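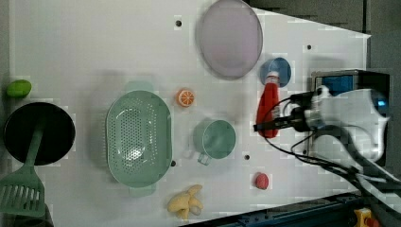 Minutes taken by Gizella Oláh
Posted 2024-06-28

Trilletby Playroom monthly meeting, upstairs at Kneath

We started late again, my fault, I had the key. Minutes from last time were accepted with one correction: the rug went to Numville, not to the school. Sorry, Numville!

1. The play kitchen

Most of the evening went on this, so I'll try to get it down in order. We went through what we have for the little cooking corner and whether it's worth keeping as one set. I said yes, loudly, and then had to stop talking because I was also the one writing.

The mint-green pieces got the most love. The colander has a handle at each end, and the cup goes nicely with it, so we agreed those two stay together on the low shelf. The big pale plate with the pinkish tint is see-through enough that people keep missing it when they pack up - I've done it myself, twice - so it gets its own spot on top of the basket. The small blue dish can live on the plate.

There was a long back-and-forth over the red ketchup bottle. One side feels it ends up on every single pretend dinner, including the pretend ice cream. The other side (me) feels that's what ketchup is for. Vote taken, ketchup stays.

The orange slice also stays. Somebody asked if we could get a whole orange to go with it and we all liked that, but see item 2.

2. Money

We have 80 dollars left for toys until November. Clullia sent us a price of 65 for a boxed set of play fruit and vegetables. I think that's a lot for a box of peppers, and a few of us would sooner pick things up one at a time. We left it that I'll write to Clullia and ask if they sell the fruit on its own. No spending before the next meeting, please, even if you see something cute.

3. White table

Everyone is happy with the white top for sorting, you can see the colors right away. The little holes in it came up again. They do catch crumbs when the real snacks come out, so the new rule is real food at the long bench only. I offered to make a sign and was told my last sign was too wordy. Fine - it'll say "Snacks over there."

4. Washing

Plastic pieces go in warm soapy water at the end of each week, then out on a towel overnight. We talked about using the dishwasher at Kneath and decided to try it with the cup first and see how it comes out. I'll do that one and report back.

5. The flyer

The printer will do 3000 for the summer fair, way more than we can hand out. We asked for a smaller run and haven't heard back. Wording is fine as it is, except "pretend cooking" should come before "story time" because that's the order of the morning.

6. Anything else

The door at the bottom of the stairs sticks, push it low down. Next meeting starts at 11 in the morning, same room, and I'll bring the key on time.

Still to do, all me: Clullia, sign, cup, printer.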